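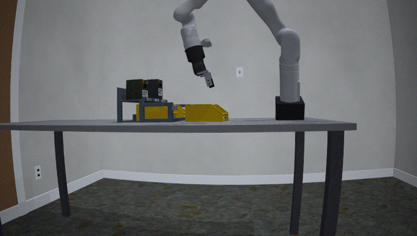 Omid Asadi
Project lead, remote demonstration work, Staratum

Progress report to Drukum, 4/2/25

You asked for a plain account of where the bin-picking work stands, so I'll start with the number everyone likes. We have 1387 demonstrations on file, all recorded in simulation by a person steering the arm from a desk. I would not read much into that figure. Thảo Triệu went through a batch of 55 and threw out 9 for operator hesitation alone: long stretches where the gripper hangs over a yellow bin while the person driving it decides what to do. A model trained on those learns to hang there too.

The simulated cell now has the arm, the table, the rack and the yellow bins. The boxes on the upper shelf are in there as well, though no task uses them yet. Ignacio Alcantara wants them kept. I have my doubts, and we'll settle it before the next round of recording.

Two people have done nearly all the driving. That worries me more than the count does. Khải Vương comes in from the side, Hryhorii Romaniuk comes in from above, and the policy we trained in December seemed to split the difference and miss. We tried filtering to one operator and the curves looked better. Whether the picking is better I can't say, as we scored it in the same simulator it was trained in.

Hivetti's hand controller is an improvement over the keyboard. Wrist rotation still lags, and both drivers have learned to wait for it, so the lag is now baked into the data.

For next period I propose we stop adding demonstrations until we have two new drivers and a test on the physical arm at Kütt. I know the plan calls for a higher total. I'd sooner miss that target than meet it with more of the same. The budget is unchanged, and the spreadsheet is in the shared folder.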